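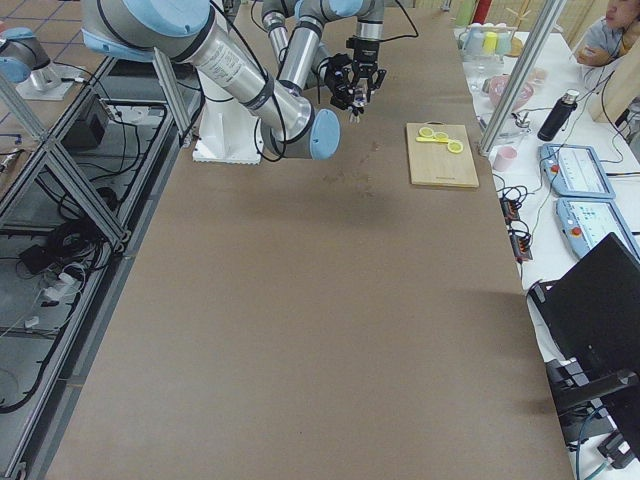 Kidcombe to allow mixed drinks at street fair

Jun 14, 2010

KIDCOMBE - Mixed drinks will be sold at the Kidcombe street fair for the first time this August, after the town council voted to widen the fair's beer and wine permit.

The new permit covers 17 stalls on Erkberg Street and in the parking lot behind the library. Stall holders must measure every pour of liquor, and no drink may contain more than 2 ounces. Sales end at 10 p.m. on both nights.

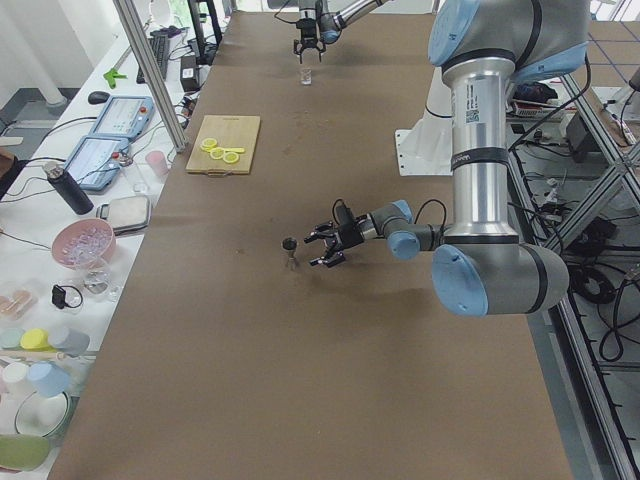
A metal jigger. Liquor must be measured at all stalls.

Agata Melis, who runs the town's permit office, said the limit was taken from the rule already used at the Pluro concert grounds.

"The stalls asked for it last year and the year before," Melis said. "They have to show us a server's card for each person pouring, and the fee is $118 per stall."

Glass will not be allowed outside the stalls. The town has ordered 2,000 plastic cups to get the fair started, and stalls will pay for any they use beyond their share. 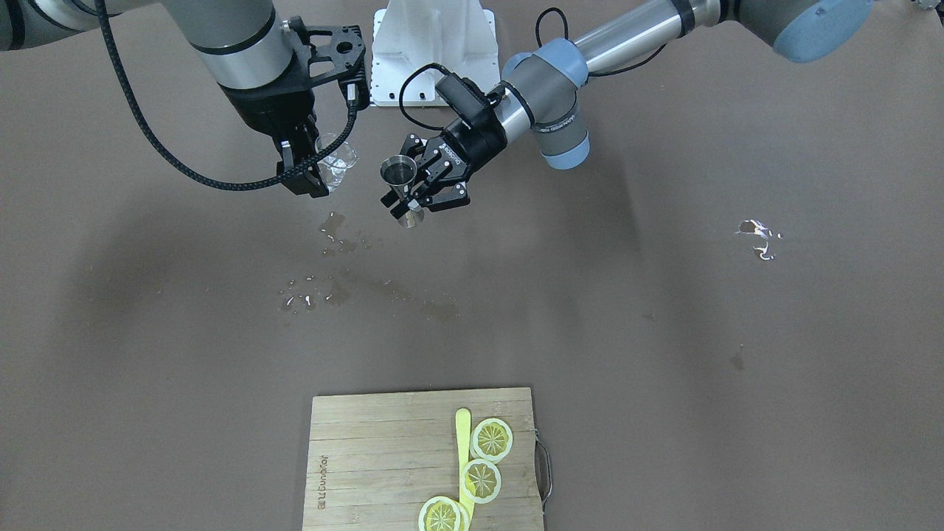 A clear plastic cup. Glass is banned in the street.

Two residents of Iyamu Court spoke against the change, citing noise and parking. The council agreed to close the court to through traffic during the fair.

Applications are due at the permit office by the end of the month.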